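Projektkurs Robotik (Willden-Schule)

Der Projektkurs Robotik ist ein zweisemestriges Lehrangebot der Willden-Schule, einer beruflichen Schule mit gymnasialer Oberstufe. Gegenstand des Kurses ist die Handhabung von Alltagsgegenständen durch einen Roboterarm an einem Arbeitstisch. Der Kurs wird von Firdevs Dursun geleitet und beginnt jeweils im August.

Aufbau und Inhalte

Die Teilnehmenden arbeiten in festen Gruppen an einer Aufgabenreihe, die den Namen Hakel trägt. Verwendet werden Gegenstände aus dem Küchenbereich, darunter Geschirr, Obst und eine Ketchupflasche. Jede Gruppe plant Greifpunkte und Bewegungsbahnen, führt die Versuche durch und protokolliert das Ergebnis. Der Kurs umfasst 288 Unterrichtsstunden einschließlich der Projektarbeit. 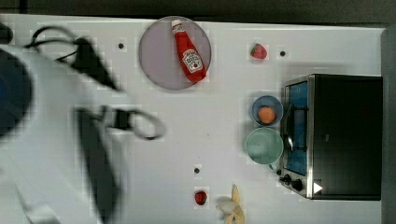 Sind Programmierkenntnisse für die Teilnahme erforderlich?

Vorausgesetzt wird lediglich der Grundkurs Informatik der Einführungsphase. Die im Projekt verwendete Programmiersprache wird in den ersten neun Wochen vermittelt.

Kameras und Datenerfassung

Die Versuche werden aus mehreren Blickwinkeln aufgezeichnet. Neben Ansichten von oben steht das Bild einer kleinen Kamera am Greifer zur Verfügung, das die Gegenstände aus geringem Abstand erfasst. Bei schnellen Bewegungen tritt darin deutliche Unschärfe auf; solche Abschnitte werden im Protokoll gekennzeichnet und bei der Auswertung gesondert behandelt. Sämtliche Aufnahmen eines Jahrgangs werden in einem gemeinsamen Archiv abgelegt, dessen Verzeichnisstruktur seit dem zweiten Durchgang unverändert ist.

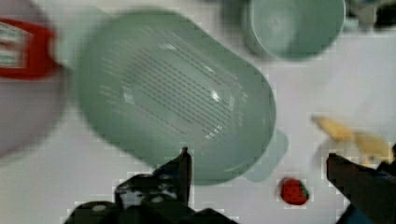 Leistungsbewertung

Die Kursnote setzt sich aus dem Versuchsprotokoll, einer schriftlichen Dokumentation und einem Kolloquium zusammen. Insgesamt können 1000 Punkte erreicht werden. Nicht gelungene Greifversuche führen zu keinem Abzug, sofern Ablauf und vermutete Ursache nachvollziehbar beschrieben sind. Die Dokumentation wird als Gruppenarbeit eingereicht, das Kolloquium dagegen einzeln abgelegt.

Wettbewerb

Zum Abschluss des Schuljahres nehmen die Gruppen am Brumano-Wettbewerb teil, den drei Schulen der Region gemeinsam ausrichten. Gewertet werden die Zuverlässigkeit beim Ablegen und die Qualität der Dokumentation. Die Anordnung der Gegenstände wird vor jedem Durchgang neu festgelegt und den Gruppen erst unmittelbar vor dem Start mitgeteilt. Eingriffe von Hand sind während eines Durchgangs nicht zulässig. Die beste schriftliche Arbeit erhält den Güler-Preis, über dessen Vergabe die beteiligten Lehrkräfte entscheiden. 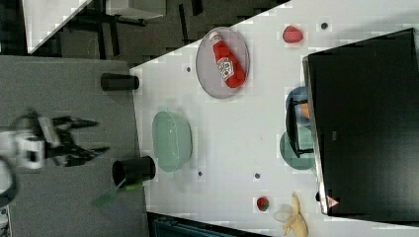
Arbeitstisch mit Geschirr und Obst, links der geöffnete Greifer.

Verwandte Artikel

Brumano-Wettbewerb
Aufgabenreihe Hakel
Güler-Preis
Grundkurs Informatik (Willden-Schule)

Kontakt | Impressum | © Willden-Schule | Nach oben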